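Search this journal
Enter keywords, author or title
Advanced search

4. Floor Surfaces and Cleaning Practice in Shared Workshops

4.1 Sites and records

The cleaning records used in this section come from three shared workshops: Tellham, Flaseck and Purves. All three are single-story buildings with one large open room, a small office and a delivery door at one end. Tellham and Flaseck were fitted out as workshops when they were built. Purves was a furniture showroom and kept its original floor until the second year of the study.

Each site kept a paper log next to the cleaning cupboard. Staff wrote down the time, the area cleaned, the method (dry sweep, damp mop or machine scrub) and any spill or mark that needed extra work. We collected the logs at the end of each month and typed them up without correcting them. After duplicate lines were removed, 1,191 entries remained. Entries that gave no method were kept in the totals but left out of the comparison of methods in Section 4.3.

The logs are uneven. Purves recorded nearly every sweep, including short ones before lunch. Flaseck tended to record only the full evening clean, and for one period in February its log was kept on loose sheets, two of which were lost. We have not tried to fill these gaps.

4.2 Coatings

Two of the floors carry a pale, high-gloss resin coating sold under the name Poltex. It was put down over a sanded concrete base in two layers and left to cure before any furniture was moved in. The third floor, at Flaseck, is sealed concrete with a matte finish. It is darker and was chosen mainly for cost.

Gloss matters to this study for two reasons. A glossy pale floor reflects more light back up to bench height, and it also shows dust, scuffs and tire marks from carts much sooner than a dark matte one. The users we interviewed at Tellham mentioned the second effect far more often than the first. Several said that they swept their own area at the end of a job because the dust was easy to see. At Flaseck the same question mostly drew the answer that the floor looked fine until someone knelt on it.

Slip was raised at all three sites. Neither coating was thought to be a problem when dry. Damp mopping during working hours was disliked everywhere, and Tellham stopped doing it after the first winter. Since then its damp mopping has been done before 7 a.m., and the log shows no further complaints under that heading.

4.3 Frequency and method

Dry sweeping was the most common method at every site. Machine scrubbing was the least common and was almost always done after a delivery. In total, 93 entries mention a mark that ordinary mopping did not remove. Most of these were rubber marks from cart wheels, followed by glue and paint. Glue came off the resin floors with a plastic scraper. On the sealed concrete it usually left a dull patch, and 14 such patches were still visible at Flaseck when the study closed.

We expected the sites with pale floors to spend more time on cleaning. The logs support this only in part. Tellham and Purves recorded more sweeps, but these were short and often limited to one bay. Flaseck recorded fewer sweeps and longer ones – in most cases the whole room. Without reliable finishing times for the evening cleans we cannot say which pattern used more labor.

Supply costs were closer than expected. Tellham spent more on mop heads and Flaseck more on degreaser. The largest single purchase in the study was a scrubbing machine for Purves, bought used for 3,000 dollars and shared with the business next door.

4.4 Limits

The users of the three buildings do different kinds of work, and some of the difference in dust must come from that and not from the floor. Purves also changed its floor partway through, so its early entries describe a surface that was later removed. We report them separately in Table 5.

Light levels were measured at bench height only. Readings closer to the floor would have been useful, as much of the complaint about glare came from people working low down or seated.

Figure 6. Workshop interior with glossy white floor. 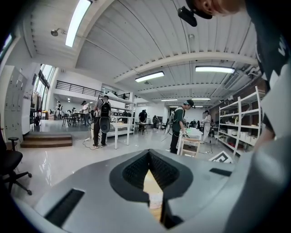 A further set of readings, taken with the blinds lowered, is given with the glare results in Section 5.

Related articles
Wear of resin floor coatings under light cart traffic
Dust counts in small woodworking rooms
Daylight and surface color in single-story buildings
Who sweeps? Informal cleaning in shared work spaces
Low-cost sealing of old concrete floors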